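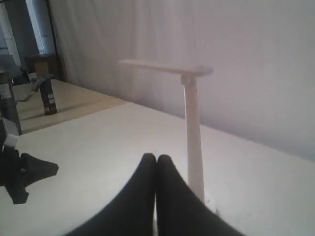
Kellum Folding Work Table, White

The Kellum is a plain white table for sorting, model making, small repairs and product photos. The top is smooth and matte, so it doesn't throw glare back at you under a lamp. Small pale parts can be hard to spot on it, and a colored mat helps with those.

The standard top is 762 mm deep and 1,206 mm long. The legs fold flat under the top and lock with a slide catch on each side. Open both catches before folding. The table stands at one fixed height and has rubber feet.

It can be used alone or pushed up against another table. The tops are not made to clip together. If you want two tables to sit level, order two Kellums, as other makers' tables may be a little higher or lower.

Finish
White is kept in stock. The beige wood-tone top, sold as Tai, is made to order and ships in November. Both use the same legs.

Backdrop cloth
The Pelila cloth is white and sold separately. It is 2,000 mm wide and hangs from a rail or a stretched line, neither of which is included. It comes folded and will show creases when first hung. Iron it on low from the back, or leave it up overnight and most of the marks will drop out. For a flat background, pull the sides tight and clip them. Left loose, it hangs in soft folds.

Care
Wipe the top with a damp cloth and mild soap. Pencil comes off with a white eraser. Do not use scouring pads, which leave shiny patches on the matte surface. Cut on a mat.

Price
Table, white: $116. Prices for the Tai top and the Pelila cloth are given on request. Spare feet and catches can be ordered by post or email.

Berkura Workroom Supply | Orders and spare parts: Oi-ling Shih | Contact us | © Berkura | Back to top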